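Clearing the White Table Before Winter

October 26, 2018

The white table in my study has served for several years as a desk, a plant stand and a place to set down whatever was in hand. With the heating season approaching, I have decided to return it to orderly use. The present entry records the items under review and the decisions reached to date.

Papers come first. I have begun to sort them into two groups: correspondence from Kornard concerning the lease, and everything else. The first group will be filed in the hall cabinet. The second will be read once and, in most cases, recycled. A limit of 200 sheets has been set for the cabinet drawer, and the drawer already holds 118.

The potted plant is a more difficult matter. The leaves have withered to brown and orange, and the twigs now reach well above everything else on the table. I had intended to replace it last spring – the nursery at Tandura had suitable stock at the time – but its shape against the dark wall has a certain dignity, and the decision was deferred. It is deferred again until December.

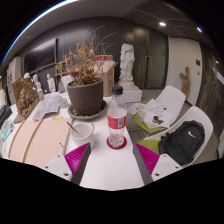 Items Remaining on the Table

The carved relief and the small white statuettes will stay. They were acquired over a number of trips to Chuensuk and are dusted on the first weekend of each month with a soft brush.

The dark red coaster will also stay, as the tabletop marks easily. The plastic bottle with the red label will be recycled. Mugs and spoons are to be returned to the kitchen at the end of each working day, a rule that has existed for some time and will now be observed.

Items to Be Moved

The pale wooden board will go to the shelf beside the window, where a space of 15 inches is available. The small glass jar will join the others in the pantry. The saucer under the plant pot requires emptying, as pebbles or debris have collected there.

A storage box has been ordered from Buvwood for pens, tape and similar supplies. Delivery is expected in 11 days.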